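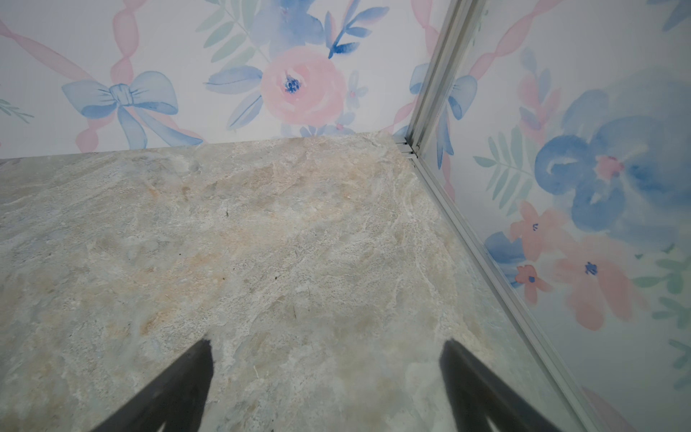

Tan and blue-gray veining on a stone-patterned countertop.

Magazine > Home & Money > Features

The Forever Kitchen and Other Sales Pitches

The showroom at Demura opens at ten on Friday, and by half past there is a line for the design desk. Everyone in it has been told the same thing, by a website or a brother-in-law: do the kitchen once, do it right, and you'll never have to do it again.

I have my doubts. I've now sat through sales talks at three companies, and each one sold me a kitchen for life with a warranty that ran out well before mine should. Demura offers 25 years on its surfaces. Riedl offers 30, although the hinges, drawer runners and anything described as a "wear part" get five. Read the list of wear parts and you'll find it covers most of what a person touches.

The word "lifetime" does a lot of work in these places. At Riedl it meant the lifetime of the product, and when I asked how long that was, I was handed a brochure. The brochure said the product was built to last a lifetime.

Then there's the money. The usual claim is that a new kitchen pays for itself when you sell. Maybe it does, on some streets, in some years. But the person telling you so is usually the person writing up the order, and the math tends to leave out the loan interest, the weeks of takeout and the chance that your buyer hates your taste. Plenty of buyers do. They walk in, say how nice it all is, and start pricing a replacement in the car.

Taste is the part the business would like us not to think about too hard. Livus put out a color forecast in March that named last year's best-selling green as "tired." Last year's brochure, which I kept, calls the same green "timeless." You can sell a timeless kitchen or you can publish a yearly forecast, and I'd like to see someone at Livus explain how they do both.

Plornilell, the smallest of the bunch, at least has a different pitch. It sells new doors and fronts for the cabinets you already own. The quote I got was for 22 fronts, and it came in well under the others. I was ready to like them. Then came the upgrades: soft-close this, a better edge on that, a "care plan" billed monthly for wiping down cupboards. By the end of the visit the gap had shrunk by half.

None of this means a bad kitchen should be left alone. Drawers that stick every morning are a misery, and a room with one working outlet is a fair thing to spend money on. But those are repairs, and repairs don't need a mood board.

My own kitchen has the cabinets it came with. One door hangs a little low. I got a price for fixing it from a handyman, and it was less than the deposit Riedl wanted for a drawing.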